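Leave the Ceiling Alone

My neighbor Delia Arancibia is repainting her front room, and she wants the ceiling dark. She has a sample card from Miettinen with nine shades on it, all somewhere between wet slate and coal, and she has taped it over the doorway so that she sees it on the way to the kitchen. I think she is making a mistake. I have told her so, and she has told me it is her ceiling.

We both live on Tistetgate, in houses with small windows and not much sun. The rooms were built for people who were outside most of the day and came in to eat and sleep. Now a lot of us work at home and sit in those rooms from breakfast until dark. The light matters more than it used to, and the biggest thing in a room that can spread the light is the ceiling. The walls have shelves and coats and calendars on them. The floor has a rug. The ceiling is the one large surface most people leave bare, and I would like it to stay bare and pale.

The case for a dark ceiling is that it makes a room feel close and warm. I have sat under one. Emiliano Cisternas did his dining room two winters ago, and it looked very good at seven in the evening with the lamps on. At ten in the morning we needed the same lamps. He has since bought two more, one of which stands behind a chair where it is mostly in the way. I like his dining room, but I would not want to read my mail in it.

There is also the question of work. Paint for a ceiling goes on over your head, with your neck bent back, and a dark color over a light one means several coats. Going back is worse. I spent 18 days of evenings on mine when I moved in, covering a brown that some earlier owner must have loved, and there is still a patch near the stairs where it comes through when the paint is damp. Anyone who picks a dark shade should plan on keeping it.

I have nothing against wood, and I should say so, as Delia thinks I do. Wood up high is fine in a pale room. A beam or a cabinet has edges. The eye goes to it and then goes past it to the lighter surface around it, and you still know how high the room is. What I object to is the whole ceiling going dark, so that the top of the room stops being anywhere in particular.

Rooms get dim enough without help. 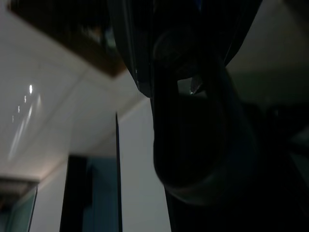

Brown wood overhead against a pale ceiling, in low light.

Even with the light that low, a pale surface still reads as pale. Paint the ceiling the same brown as the wood and there would be very little left to tell them apart.

Tomos Llewellyn, who has painted more rooms on our street than anyone, takes Delia's side. He says people can get used to any ceiling in a month – and he may be right, but people can get used to a dripping faucet too. His other argument is better. He says a ceiling with cracks and old repairs looks worse in white, and that a darker coat hides a lot. My answer is to fix the cracks. Filler is cheap, and an off-white with no shine to it hides more than you would think.

If Delia wants something dark to look at, I would start with the door. It is small, it can be done in an afternoon, and it can be changed in another. After that, one wall, the one facing the window. I would live with those until June, when the evenings are long, and then look at the sample card again. She says she will have the first coat up before then.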